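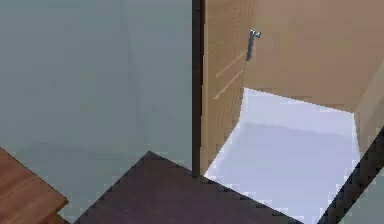
# How do you run a lost-child drill in a building with lots of rooms?

**Posted in Safety & Emergency Planning by hikalier_mom**

I just took over weekend programs at our community center and I'm so excited to be doing this, but I need help from people who've been at it longer. We have a family open house in May and we're expecting over 200 people, maybe a third of them under eight.

The center has a written plan for a missing child. It's one page, it's old, and as far as I can tell it has never been practiced. It says "staff will search the building" and "the front desk will call 911 if necessary." Who searches what? How long do we look before we call? Do we lock the doors? The building has a lot of side rooms and hallways that connect back to each other, so I can picture six of us all checking the same closet.

I'd love to hear how you run a practice without scaring the kids who are there. We have radios, but only four of them, and one has a battery that dies by noon.

**Masaru Higuchi**

Oh, I love this topic! I've run these drills for years at the Zadonberg branch library and they get better every single time, so please don't worry if your first one is a mess. Ours was.

Start with zones. Print a floor plan and color it in, one color per person, and make every zone small enough to search in two minutes. Each zone card should list the places a child could fit: behind doors, under tables, inside cabinets, behind curtains. People walk into a room, look around at adult eye level and walk out again – I've done it myself, with a stuffed bear sitting about three feet from my shoe.
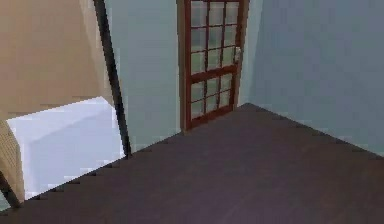
When a person finishes a zone, they call it in by color, and the desk crosses it off. "Green clear" is plenty. If someone doesn't have a radio, pair them with a neighbor who does. With four radios I'd give one to the desk, one to the main exit and the other two to your searchers, and retire the one with the bad battery as soon as you can get a new one.

Doors come first, though. Before anybody searches, one person goes to each exit and stays there. You can't lock people in (fire code, and your fire marshal will have opinions), but you can stand there, greet everyone leaving, and ask any adult with a child to wait a moment.

For the description, get hair, clothes, and shoes. Shoes! A jacket comes off in a second but shoes usually stay on.

On timing, don't wait to finish the search before calling. If a quick first look doesn't turn the child up, call 911 and keep searching while you're on the phone. Ask your local police what they'd like from you, too. Ours sent an officer to watch our second drill and she had wonderful notes.

For the practice itself, we use the bear. He's called Adov, he wears a red sweater, and someone hides him before opening. The staff knows a drill is coming that week but not when. Kids who notice us think it's a game and want to help, which is fine by me. 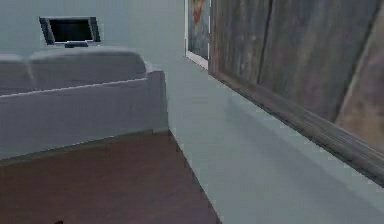 *Sofas: check behind as well as in front.*

**sasaki_rec_dept**

Agree with Masaru on nearly all of it. We do outdoor festivals too, biggest one was 1,659 tickets, and the thing that helped us most was wristbands with a parent's cell number written on the inside. We bought a pack of 600 and used 499 of them at one event! Use a permanent marker, ballpoint rubs off.

Also pick a meeting spot for families and announce it early and often. Put it on the flyer, put a big sign on it. Most of our "missing" kids were with a grandparent and the other grandparent didn't know.

One thing I'd do differently is the announcement. We don't give a child's name over the speakers, just a code phrase for staff, and then the desk passes on the details in person or by radio.

**pnw_dad_of_3**

check the bathrooms first. its always the bathrooms

**hikalier_mom**

Thank you all so much! I've already started coloring in the floor plan and found two storage rooms that aren't on it at all, so I'm drawing those in by hand. My daughter has volunteered a stuffed rabbit for the drill. I'm going to try it before the morning art class and will post how it goes – and I'm asking for a new radio battery today.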